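2022-11-25
By Anneli Kinnunen
Filed under: Home, Grumbling

The old microwave went on a Monday, halfway through a bowl of lentil soup. It made a noise like a dropped tray and then it just sat there humming at me with the soup still cold in the middle. I had owned it for 14 years, which is longer than I've owned anything else with a plug, and I was more upset than I expected to be.

My sister-in-law Pirjo's view was that I should do without one. Pirjo reheats everything in a saucepan and has the scrubbing arms to prove it. I lasted four days. On the fifth I had a saucepan of burned rice soaking in the sink, another of burned oatmeal behind it, and I went online and started reading reviews.

Do not read microwave reviews. There were 2,138 of them for the first model I looked at and the angriest were all about the beep. One man had returned his because it beeped five times and he felt three was plenty. By midnight I had opinions about beeps too. I also had opinions about popcorn buttons, and I don't eat popcorn.

In the end I drove to Soltani, the appliance place behind the bus station, and paid $96 for one that was on sale. It's white. The salesman wanted to tell me about the defrost settings, and I let him, since it was raining and I'd parked a long way off.

Then came the question of where to put it. The old one lived on top of the fridge, where I could reach the food but not see it, so every bowl of soup came down past my face on trust. Niilo said the table. I said the table was for eating at. We are now eating at two thirds of a table.
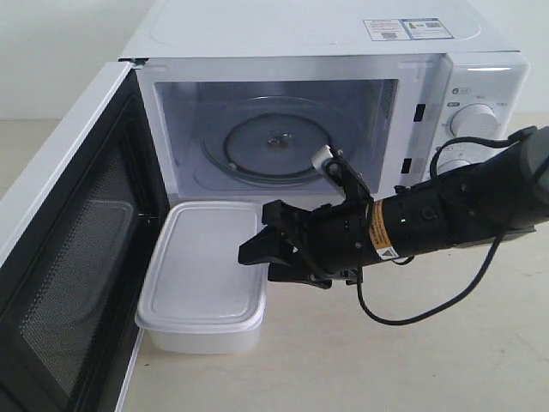
Cleaning is what I'm determined to do properly with this one. The old microwave had a layer of tomato on the ceiling that went back several governments. So there's a rule now, and it's taped to the fridge: whoever splatters, wipes. The glass plate goes in the sink on Sundays, the walls get a damp cloth, and so does that little hub in the middle of the floor, where I fully expect the first pea to go and die. The mesh on the door window I'm leaving to Niilo - he has the patience for it, and he's the one who heats up chili with no lid.

I still haven't found out how to change the clock. It's on page nine of the manual, and the manual is under the short leg of the table.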